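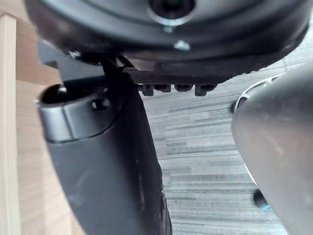 Office diary, Cuvska records review, Aug 19, 2026

The review of the shared cabinet at the Cuvska office continued this morning. The Dunbar correspondence had been kept there under an arrangement made before the present filing rules were adopted, and the rules do not say clearly where such papers should go. It was agreed that no file would be moved to the Draltberg store until its contents had been entered in the register. I completed 12 entries before lunch and left the remainder for the afternoon session.

The question of titles took longer than planned. Several of the older files carry the name of the officer who opened them, which is of little use to anyone who did not work here at the time. I proposed that each be given a subject title and a closing year, with the former name kept in the remarks column.
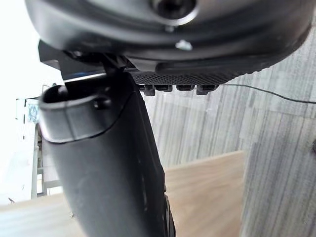 Thilini Howlader asked that the former names stay on the spines until October, as the Tistska branch still requests papers by those names and would otherwise have to write twice. The point was accepted and noted in the register.
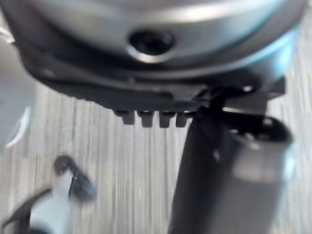 The color scheme for the new spine labels was settled after lunch. The present labels are white and soil quickly, and the office has asked for two shades that can be told apart at arm's length. I have recommended a silver-gray for open files, close to that of the rounded shell, and for closed files a dark gray like the rim underneath it. The two stand well apart and neither will be confused with the blue of the folders. Gayan Gunawardena will obtain a price for 800 labels - the smallest order the supplier accepts - and report next week.

There remains the matter of the shelf itself. Blue folders are to be kept together on it, spines outward, and a folder taken out for reading is to be signed for and returned on the same day. 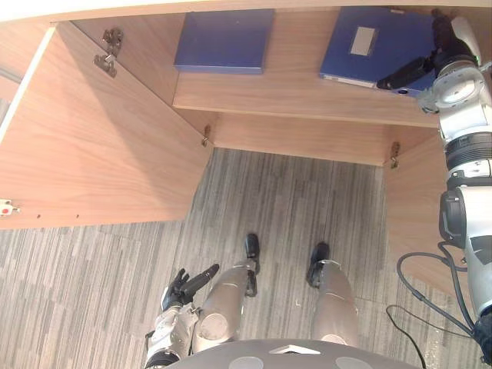 The cabinet door is to be closed at the end of each session, and the register is to be kept at the front desk and not with the files. Closed files will be held for 18 years at Draltberg, after which the office will decide on each one separately. I finished the afternoon with 15 further entries and a short note to Tistska on the spine names.

Search this diary Enter keyword Go

Related entries
Register columns: revised wording
Dunbar correspondence, first reading
Transfers to the Draltberg store

Contact the records office | Copyright 2026 Cuvska | Back to top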